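Trucos para guardar juguetes pequeños: cuáles funcionan y cuáles no

2 oct 2025

Llevo años leyendo que el desorden de los juguetes se arregla con más cajas. No me lo creo. Cada caja nueva es un sitio más donde perder cosas, y las que se venden "especiales para juguetes" suelen costar el doble que una fiambrera con tapa. Repaso los consejos que más circulan y lo que he sacado en claro probándolos en casa.

Clasificar por colores. Queda precioso el primer día. El segundo, el niño mete el camión donde le cabe y se acabó el arcoíris. Si hay que clasificar, mejor por tamaño: lo que cabe en un puño va a un recipiente bajo, lo demás a uno hondo.

Las etiquetas con dibujo. Estas sí, aunque con reservas. Compré un paquete de 23 de la marca Flunder y las esquinas se levantaron en enero, con la calefacción puesta. Ahora uso cinta de carrocero y un rotulador. Se despega sin dejar pegamento y, si cambia el contenido, se escribe otra.

La bolsa de malla en la bañera. Depende de la ventosa, y las ventosas fallan. Un gancho sobre la barra de la cortina aguanta más.

Vaciarlo todo en el suelo para ordenar. Es el consejo que peor me ha ido. El suelo invita a jugar, las piezas ruedan debajo del sofá y a la media hora hay más lío que al empezar. Yo trabajo sobre una mesa y saco los juguetes pequeños por tandas. Lo que no cabe en la mesa espera en su caja.
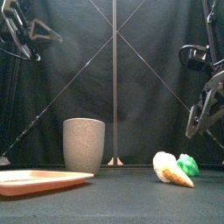
Los juguetes pequeños, sobre la mesa y con un fondo de tela negra detrás.

Lo de la tela oscura lo leí como truco para ver mejor las piezas claras. Para las claras puede servir; las azul marino y las marrones se pierden igual. No compraría una a propósito. Si ya hay una sábana vieja en el armario, se prueba y listo. Eso sí, el negro coge pelusa como pocas cosas, así que conviene sacudirla antes.

Lavar los de plástico en el lavavajillas. A medias. Los macizos, en la bandeja de arriba y con programa corto, salen bien. Los huecos con agujero se llenan de agua y luego huelen. Esos van a mano, con jabón de platos y un cepillo de dientes jubilado. Nada que lleve pilas, por supuesto -- ni aunque la caja diga "resistente a salpicaduras".

El organizador giratorio. Tuve el Bangera de 3 pisos. Ocupa media estantería y lo del fondo sigue sin verse. Lo regalé.

La rotación de juguetes. Guardar una parte y sacarla al cabo de unas semanas. Me parecía un invento de revista y he tenido que rectificar, al menos en parte: con los bloques y los animales funciona, con el muñeco preferido ni lo intenten.

Si solo van a hacer una cosa, quiten tapas. Un recipiente abierto se usa. Uno con cierre de clip se queda cerrado y los juguetes, encima.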